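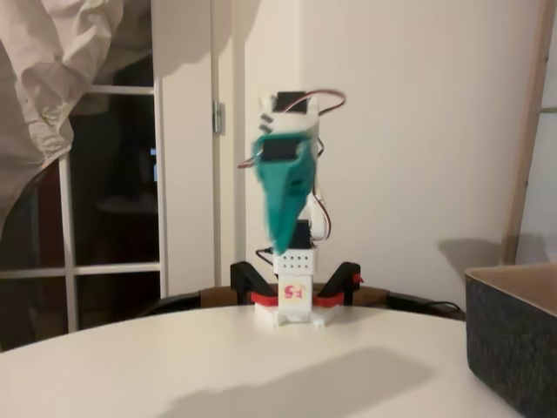 Par Berwyn Wogan, avec les relectures patientes de Mei-kuen Peng
Dernière mise à jour : mars

Comparer deux pinces sur un petit bras imprimé, avec un simple torchon

On m'écrit souvent pour savoir quelle pince monter sur un petit bras à servos, et je réponds toujours la même chose : essayez-les sur du tissu ! Un cube en mousse, n'importe quelle pince l'attrape. Un chiffon qui pend et se balance pendant que le bras bouge, c'est une autre histoire.

Commencez par brider la base. Deux serre-joints, un de chaque côté de la plaque, bien serrés contre le plateau (une table ronde convient très bien, j'ai longtemps cru le contraire). Mon bras porte l'étiquette F5, collée sur la colonne ; faites pareil si vous en avez plusieurs, vous me remercierez le jour où il faudra retrouver le bon fichier de calibration.

Laissez ensuite du mou aux fils. Chez moi ils font une grande boucle au-dessus du servo du haut avant de redescendre le long du bras, ce n'est pas très joli mais rien ne tire.

Pour l'essai lui-même, prenez un tissu de couleur vive, le mien est turquoise, et faites 40 prises avec la première pince, la Grorkier dans mon cas. Levez, attendez 6 secondes, reposez. Notez chaque chute, même celles qui vous paraissent injustes. Puis montez la seconde, la Zodham, refaites la calibration du zéro (je l'ai oubliée une fois, toute une soirée perdue) et recommencez 40 prises sans toucher à la vitesse.

Côté contrôleur, je mets une pause de 200 ms entre la fermeture et la levée. Siu-fong Huang préfère s'en passer, et ses mors en silicone le lui permettent sans doute.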